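Section 4. Bin Picking: Set-up for Club Sessions

Read this before you trust anything the Porico quick-start card says. The card promises a working pick in one meeting. Plan on 2, and expect the second to go mostly to redoing the first.

4.1 Before powering the arm

1. Clamp the bin to the table. Pull on it by hand. If it slides, the clamp is not tight, whatever the last team wrote in the log.
2. Mark the corners of the work area with painter's tape. Replace the tape when it lifts.
3. Check that the cables have slack at every joint. Move the arm through its full range at the slowest speed and watch the cables, not the screen.
4. Put the controller where the operator can reach it without leaning over the bin.

CAUTION: The software stop in Dogbe is a request. Use the red button on the wall if you need the arm to stop.

4.2 Loading the bin

5. Choose objects that differ in shape and stiffness. A set of identical blocks will give you a lovely success rate and tell you very little.
6. Include at least one piece of cloth. Teams like to leave it out before demo day.
7. Spread the objects over the bin floor. Do not line them up for the gripper.

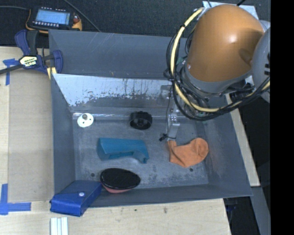
Our team ran cloth for the whole of January and would drop step 6 for beginners, Sterka writes in the margin of the shared copy, because new members get discouraged and start blaming the gripper. The step stays. New members can be discouraged in January or in front of the judges.

4.3 Running picks

8. Load the saved pose file. Older files still open without a warning and send the wrist too low.
9. Lower the gripper over a soft object first, at 35 percent speed or less.
10. Close the fingers, lift, and hold before you record a success. The Dogbe counter scores a pick as soon as the fingers close - a pinch of air has been known to qualify.
11. Log failures in the same sheet as successes.

NOTE: The Drotel training set comes with 3,525 recorded picks. Earlier editions of this guide told teams to start from it. We have yet to see it help with our bin, so record your own before deciding. Stop at 2,000 and compare.

4.4 Shutting down

12. Raise the arm clear of the bin, then cut power.
13. Leave the clamp on if another team has the table on Sunday.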